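Obituary word limit, what do I cut??
posted by plurna16

My aunt passed last week and I got handed the obituary. Paper charges by the line after the first 20 lines and mine is way over. She has 16 grandkids and great grandkids and my cousins want every one named. Funeral home needs it by 4 pm tomorow. Do I have to list them all? Also do great grandkids go before nieces and nephews or after. Never done this.

Zúñiga2619
Sorry for your loss. No rule says you name them all. "Survived by her children (names), 16 grandchildren and great grandchildren, and many nieces and nephews." Done. Great grandkids before nieces. Put the long version on the funeral home's page, ours didnt charge extra for that, but ask. Service time and place goes in the paper one no matter what. Have somebody else check the spelling of names, we got my uncle's wrong and paid to run it twice.

jostau_50
just call the paper, they do this all day

Wodico
Agree with the first reply mostly. I'd cut the jobs and clubs before I cut names, people save the clipping. Married 50 years, where she was born, church if she had one, that's plenty. Drop "passed away peacefully surrounded by" etc, eats a whole line. And ask about the photo, at our paper it counted as lines too. Good luck tomorrow. 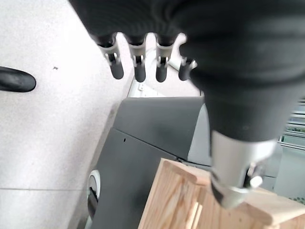

Dark gray robotic hand, fingers pointing down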